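About us

Hi, I'm Embla Berge, and I run the open days at Drindedetti. We're a small robotics shop, seven of us, and most of what we do happens in simulation, so a visit here means pulling up a chair and watching a big screen (there's coffee, I promise!). Kgomotso Sithole drives the demo and will happily take your questions while it runs. Our last open day was 2019-06-17 and we squeezed 70 people through the door, which was a bit much for our hallway but so much fun. Our favorite is the two-armed kitchen table setup, with the cabinet, the bowl and the butter.
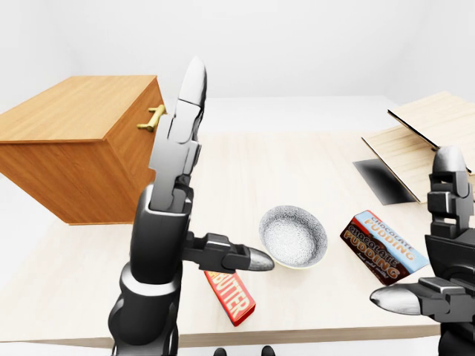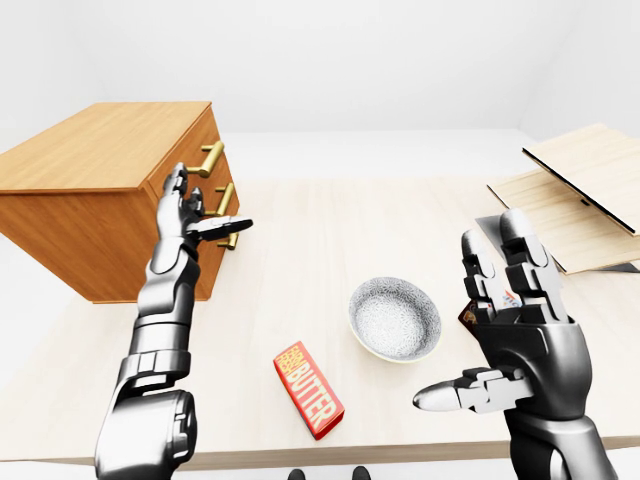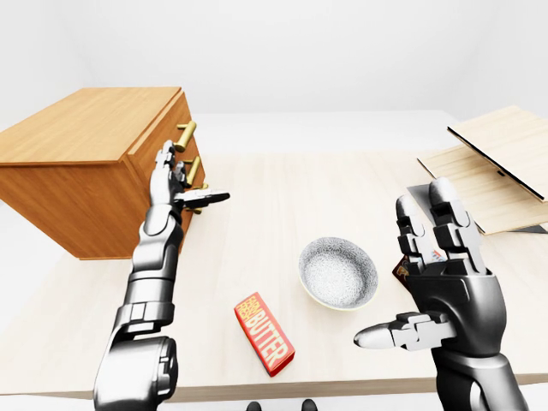

School groups are welcome too, and kids ask the best questions. The next open day is in October, it's free, and Ottar Aasen keeps the sign-up list at the front desk. Come say hello!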